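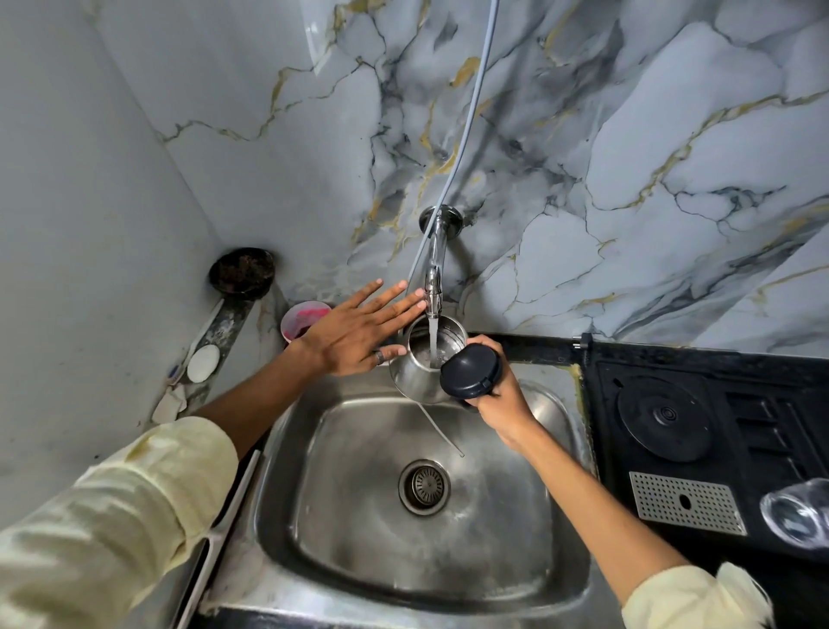 leszek_rutkowska
Disagree with the whole first page of this thread. Bandia giving their keeper a desk job after the bronze is great for her, sure, but what about the other 15 on the squad? She gets a raise and a photo with the bank manager, they get a handshake.

vetska_fan
Posted 8/9/24
She was already working there though! The bank hired her as a teller years ago so she could train in the mornings. It's their employee, they can promote whoever they want.

leszek_rutkowska
Fine, but then don't call it supporting hockey. Call it supporting one person.

halfback13
I played on a company team for 8 seasons (Ahonen, back when they still had a grass field, ugh) and I'm with vetska on this. That job paid my rent. I sorted invoices until noon and ran drills until dark, and when my knee went I still had a desk to go to. Ask the kids in the club system what they've got when they get hurt.

plosamer_end
ok but how many of you ever got moved up? My cousin was at a company club too and she stayed in the same chair the whole time because she was always away at camp. Her supervisor held it against her.

halfback13
Depends on the boss, yeah. Mine came to the games. Got one bump in pay, in February after we won the cup, and it was tiny lol

vetska_fan
Attendance at the Plosamer final was 1,204, by the way. Best we've had in ages, and half of them were bank people in matching scarves. I'll take that over an empty stand any day.

leszek_rutkowska
I was there, the scarves were nice, I'll give you that. Still think the money should go in a pot for the whole team. We're never going to agree on this one.

plosamer_end
Anyone know if she's playing the opener or is she stuck in training for the new job?

halfback13
Playing, last I heard. Gates open an hour early.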